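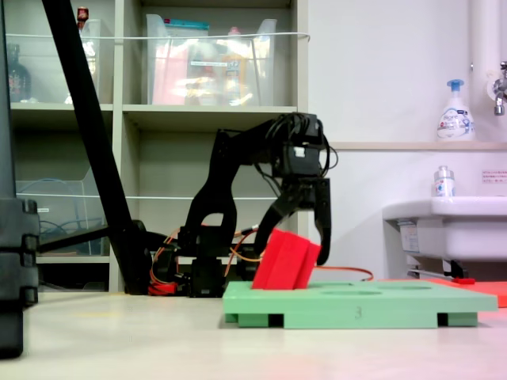 A shape sorter is a toy in which solid pieces are matched to openings of the same outline. The openings may be cut into a flat board, the lid of a box or the sides of a hollow cube or drum. Most sets are sold for children between one and three years old. The toy is related to the inset puzzle, in which a flat piece lies in a shallow recess, and to the peg board, in which all the pieces may be alike.

Design

The simplest sorters have a circle, a square and a triangle. Larger sets add stars, crosses, ovals and half circles. The number of ways a piece can be turned and still go in has a large effect on how hard it is. A cylinder fits a round hole at any angle, a square block fits in four positions, and an uneven shape may fit in only one. For this reason the round piece is usually the first a child manages.

The gap between piece and opening also matters. A loose fit is easier for small hands but may let a piece pass through the wrong hole, a fault known in the trade as cross-fitting. Makers check for it by trying every piece in every opening – a slow job with the larger sets.

Materials

Early sorters were made of hardwood, often beech or maple, and painted or left plain. Molded plastic became common in the second half of the twentieth century and made hollow pieces possible. Wooden sets remained on sale and are still widely used in nursery schools.

Manufacture in Saltport

The town of Saltport was a center of the trade for several decades. The Fakhoury works began as a maker of crate parts and turned to toys when demand for crates fell. At its peak it employed 238 people. Its main rival, Brimex, had a staff of 151 and sold mostly to schools. The Rorko drum, a cylinder with openings around its side, was the best-known Fakhoury product and stayed in the catalog for 45 years. The pattern room is now part of the town museum, which holds 3515 pieces, including trial shapes that never went on sale.

Use

Young children often begin by dropping pieces into the open box and tipping them out again. Matching by trial comes later, followed by choosing the right opening by sight. Turning a piece before it reaches the hole is usually the last step to appear.

See also

Peg board
Inset puzzle
Stacking rings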